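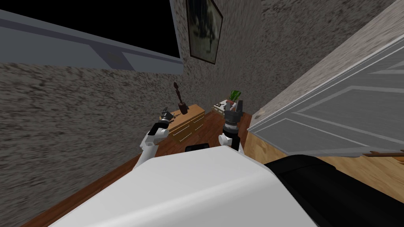
Home | Articles | Interviews | Tools | Contact

8 min read

Olga Orellana has spent most of this year picking hands for robots, and she is still not tired of the subject. She works at Lachance, where her small group compares grippers in simulation before anybody spends money on the real ones. Ask her what she does and she will start with the boring stuff (her word), such as which controller was running and how the arm was mounted. Then she gets to the fingers and speeds up. The test room she uses most is a modest one with speckled walls and a plank floor. A low wooden dresser stands against the back wall with a dark figurine on top, and when we talked she had one arm's hand hovering over the end of it with the fingers splayed. "I love that dresser," she says. "It's furniture everybody understands. You know right away when a hand is going at it the wrong way."

I asked why she doesn't just use blocks and cylinders, like so many grasping tests do.

"We did! We started with blocks in April and every gripper looked great," she says. "Then Tyson put a figurine in there, something with a thin neck, and half of our nice scores went away. It was the best afternoon we'd had in weeks."

Tyson is Tyson Nguyen, who builds the rooms and picks what goes in them. Between them they have been through two families of hand. The first has several fingers and goes by Sterus, the name of the controller they wrote for it. The second is a plain two-finger type with flat faces, which they call the Baltitov hand. Each one gets 200 tries at a task before they talk about results, and Orellana is strict about the "before" part.

"If you look at ten tries you'll believe anything," she says. "I've been so sure about a hand at ten tries and so wrong by 200." 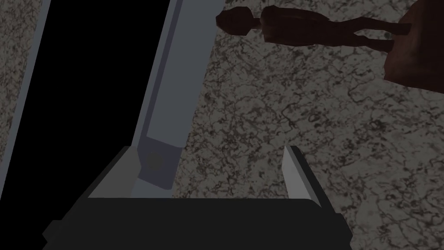
The two-finger hand was supposed to be the baseline, the thing the fancier one would beat. On the first round of figurine grasps it came out ahead, and she still sounds delighted about it. With many fingers, she explains, the controller has a lot of ways to be slightly early or slightly late, and one finger that lands first can push the object over. Two flat fingers closing together have less to get wrong.

"But then you tip the object on its side and it gets interesting again," she says. "Flat fingers want to come down across the narrow part. If the hand is turned even a little, you're pinching at a slant, and it squirts out. The Sterus hand sort of wraps it and forgives you."

How much is a little? She didn't have a number she trusted. They had been turning the wrist up to 40 degrees from the best angle, in steps, and the scores fell off sooner than she had guessed. She wants to repeat it with a slower close before she says more.

The camera turned out to matter as much as the fingers. Their first view was from up on the robot's body, looking down over the white shell toward the arms. It is a good view for planning a reach, she says, and a poor one for the last few inches, when the hand itself hides what it is reaching for. So they added a second camera down near the gripper, looking out along the fingers.

"I fought that one for a while," she admits. "It's one more thing to line up, one more picture for the controller to chew on. Jamshid kept asking me to try it for one day. So I tried it for one day, and I never turned it off."

Jamshid Tabrizi handles the controllers, and he is the one who pays for the extra view. It slowed his loop down enough that he had to rewrite how the pictures are passed along. Orellana says he complained the whole time and had it working by dinner.

Lately the three of them have moved on to knobs and pulls. She thinks hardware like that is a better test than most loose objects, as the hand has to meet a part that is fixed in place and can't shift to help out. 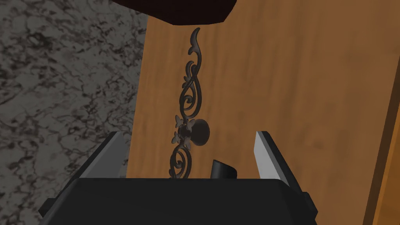 The two-finger hand near a round knob on a dark metal fitting, fingers wide open.

"Look how much is going on around that knob," she says. "All those scrolls and leaves. A person doesn't even see them, you just grab the knob. For the controller, every curl is a candidate."

Her current worry is clearance. Wide-open fingers are easy to center, but they sweep a lot of space on the way in. Start them narrower and the approach has to be much more exact. They have some 3000 knob approaches logged so far, and she hasn't settled on an opening she likes. Tabrizi wants the controller to choose it each time. Nguyen wants two fixed settings and a rule for picking between them. Orellana, for now, is running both.

I asked what she would tell a small shop that wants to compare two grippers and has no lab.

"Pick one object you care about and one you hate," she says. "Keep the same camera, same controller, same start pose. Change the hand and nothing else. And write down the misses in words! 'Failed' is useless to you a month later. 'Left finger touched first' you can work with."

The next hand on her list is from Prornmont and has softer fingertips. She hasn't run it yet, but she has already asked Nguyen for a smaller knob.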